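Stesley kitchen practice pack from Drollness

Right, this is the one I get the most emails about, so I've finally given it a page of its own! Stesley is our set of simulated kitchens for anyone teaching a two-handed robot to move food about. You get 48 counter layouts and 11 starter tasks, all sorting and placing jobs, and you can swap the fruit and veg as you like (I spend far too long doing this).

It runs on a decent desktop - no special kit needed - and plays back at up to 85 steps a second on mine. The price is £49 for a single seat, with updates until the end of November.

My favourite task is still the pepper one. It looks easy, and then you try writing the grasp for something that round and lumpy...

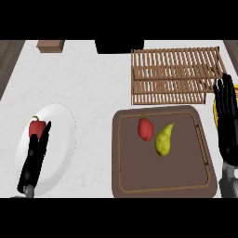 Pepper task in Stesley, left hand at the plate, second pepper and a pear on the board.

Already using our Rilesard arm models? They load straight in, just pick them from the menu.

Page updated 3 October 2020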